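Bring back the shop that sells one screw

Kilby used to have two ironmongers. The second one, Nwachukwu and Son on the corner by the post office, closed in August, and the unit is being fitted out as a place that sells candles. I have nothing against candles. But I have lived in the town for 14 years and I think losing that shop will cost us more than most people expect.

The usual argument for letting such shops go is price. A box of wood screws is cheaper in the big shed at Nomdale, and cheaper again online. I don't dispute it. What the argument leaves out is that most repairs at home don't need a box of screws. They need two, of a size you don't know the name of, to replace the ones that fell out of a hinge. At Nwachukwu's you put the old screw on the counter and were handed its twin from a drawer. It cost pennies.

At Nomdale the smallest pack had 20 in it when I last went, and I had to guess the size. I guessed wrong. There is a jam jar in my kitchen full of the results of this kind of shopping, and I suspect there is one in yours.

Then there is the journey. Nomdale is a drive away, and the bus stops on the wrong side of the dual carriageway. If you don't have a car, a loose shelf bracket now means asking a neighbour for a lift or waiting for a parcel. People in that position mostly do neither. They live with the loose bracket until the shelf comes down, and then they buy a new shelf.

I counted up what I spent last year on things for the house. It came to 1,881 pounds, which shocked me. A good part of it went on replacing things that could have been mended. A kitchen tap was the worst. The washer had gone, I couldn't find the right one, and the plumber who came out told me it was simpler to fit a new tap. It was simpler for him, certainly. The old one is in the shed, and it is a better tap than the one I have now.

I put this to Kelechi Ajayi, who taught woodwork at the secondary school until they turned the workshop into a computer suite. She thinks I have it the wrong way round. In her view the shops close because people have stopped mending, and they have stopped because they were never shown how. A child who has never sawn through a piece of wood grows up into someone who doesn't know what to ask for at the counter, and is embarrassed to go in.
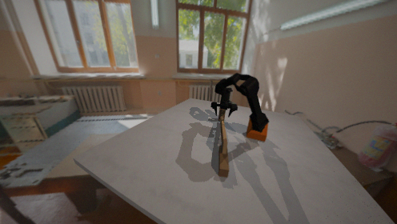
She may be right about the order of things, but I don't think it matters much which came first. Both can be put right, and neither is expensive. A school can run a workshop with a few benches and hand tools. A council that can find money for hanging baskets can take something off the rent of a shop that people need. The candle shop, I'm told, was given its first three months free. The same offer might have kept the ironmonger going until somebody younger wanted to take it on.

The town of Fendo did something of the sort. It is smaller than Kilby, and when its hardware shop was due to close, residents bought shares in it, up to 1,000 pounds each. The shop opens in the mornings only and the range is not large. I went in one morning and asked for a single brass cup hook. The man behind the counter asked me what it was for - a tea towel - and told me the steel one would do just as well and was cheaper.

I bought the steel one. It is still up. I would put money into a shop like that in Kilby tomorrow, and I would like to hear from anybody who would do the same before the other ironmonger goes too.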